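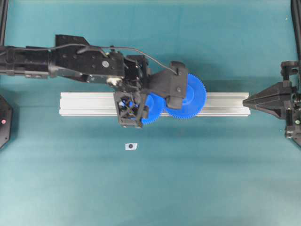
Gear train on the bench rail - gallery and notes

Bench 5, teal surface, aluminium extrusion laid flat. The large gear is blue plastic and its smaller partner is blue too, and the two sit side by side in one plane with the teeth close together. The black fixture with the conical nose is at the right, just off the end of the rail.

The rest of this page covers the parts, the rail and the way the pair is set up and measured. It was put together by Keyvan Ghorbani and Mitra Mousavi for people taking over the bench in February, and it assumes you have already read the Lidadis parts sheet. Captions are kept short. Where a note applies to one part only, it stands under that part.

The large gear

Spur gear, flat, fine teeth. It is the driven gear of the pair. The current one is the third we have cut to this drawing. The first had a bore that was slightly oval and ran out badly at low speed, and the second was fine until it was left on a sunny windowsill over a weekend. Store them flat, in the shallow drawer, with card between them. Do not hang them on a peg by the bore.

Before fitting, run a fingernail round the whole rim. Burrs from cutting are most common on the underside and are hard to see in the blue plastic. A soft brass brush takes them off. A file will change the tooth shape and should stay in the toolbox.

The small gear

Same plastic and same tooth form. This is the driver. It wears faster than the large one and is treated as a consumable. Ebenezer Annan keeps the spares in a labelled tub on the second shelf, and the wear log is kept in the lid. Write the bench number against each gear you take out, including the ones you put back unused.

Mark one tooth on each gear with a paint pen before a run and start with the marks together. If a knock appears in the recording, the marks make it possible to find the tooth that caused it. Without them you are left turning the pair by hand and listening.

The rail

Silver aluminium, rectangular, grooved along its length. The grooves take the sliding nuts for the gear posts, so they need to be clear before anything else is done. Swarf collects in them. Use the narrow vacuum nozzle and finish with a dry cloth. Compressed air only moves the swarf on to the next bench.

The rail is cut from Clutison stock and the ends are faced afterwards. Saw-cut ends are not square enough to measure from. If you need a new length, ask Babak Heydari for a faced one and allow a day. Short offcuts are kept under the bench and are useful as parallels, but check them against the square first. Several have been dropped.

The pointed fixture

Fixed at the edge of the surface. The nose is the reference for the rail's long axis, and all distances in the log are taken from it. The point is blunt and is meant to be. A sharp one was tried and it marked the rail face each time the two touched.

Leave a small gap between the nose and the rail. The feeler gauge for this is on a string at the side of the bench. If the rail has been pushed hard against the nose, loosen the rail, draw it back and set the gap again. Tapping the fixture across with a mallet puts every later reading out, and it took us most of a Saturday to trace the last time it was done.

Meshing the pair

Seat the small gear first and leave its post tight. Bring the large gear up to it along the rail with its post just loose enough to slide. A strip of thin printer paper between the teeth gives the right clearance for this size: close the gears on the paper, tighten the post, then wind the paper out. It should come out creased and whole. If it is torn the mesh is too tight, and if it comes out nearly smooth there is too much play.

Turn the pair through one full revolution of the large gear by hand. Any tight spot should be noted against the paint marks. One tight spot per turn of the small gear points to the small gear, and the same goes for the large. A spot that wanders is usually dirt.

Running and recording

Standard runs are at 12 turns a minute for bedding in and 900 for the wear test. Bed in every new gear, including replacements for gears that have already been run. The pair runs dry. Grease was tried early on and it held the plastic dust against the teeth - the wear figures from that batch are still in the log but are struck through.

The log stands at 197 runs. Of the columns on the sheet, the ones most often left blank are room temperature and the name of the person who set the mesh. Both are needed. Fatemeh Salehi checks the sheets at the end of the month and will send incomplete ones back.

Cleaning the surface

Warm water and a little washing-up liquid on a cloth, well wrung out. No solvent. The teal surface stains if cutting oil is left on it, and blue plastic dust shows up poorly against it, so wipe the whole area and do not go by eye. Lift the rail to clean under it and reset the gap at the nose afterwards.

Drawings

The current drawings for both gears are filed under Drandard, revision C. Revision B has the wrong bore on the small gear and is still turning up in print. If you find a paper copy, please bin it.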